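How I Sort My Jewelry Into a Little Drawer Organizer

I put this off until July, when I spent 20 minutes hunting for one earring and missed my ride. So I bought a small organizer with two stacked drawers and finally got going!

First, dump everything on a table you can leave messy for a while. I pair up the earrings, then put the rings in one pile and the pins in another. Anything broken goes in an envelope for my friend Myrto, who likes fixing clasps.

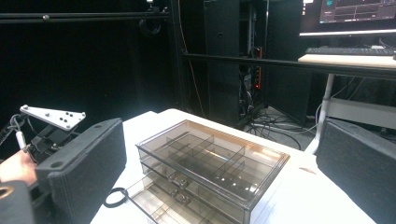
Start with the bottom drawer and pull it partway out - all the way and mine gets wobbly. Small compartments get studs, one pair each, and the longer ones get bracelets. Don't stuff them (I did, and the drawer snagged on a chain).

The top drawer is for things I wear every week. Wipe the dividers with a dry cloth before you load it, then slide it shut slowly so the light stuff doesn't hop over into the next slot.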